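Closet clear-out, day 2. I said I'd stop at the sweaters and then I found the coat shelf. Oh no.

The burgundy puffer stays, I don't care what Yuxi says. It's December and I love that thing!

Does anybody have a good way to fold a down jacket — one that doesn't spring open the second you let go? I tuck the sides in first, zipper up, then give up and sit on it.

Xinyi says roll it from the bottom. Trying that next.
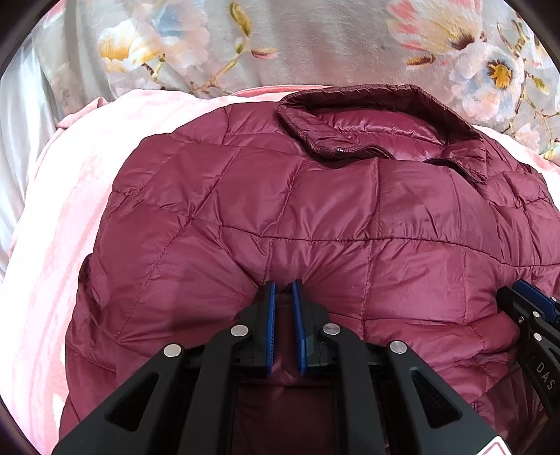
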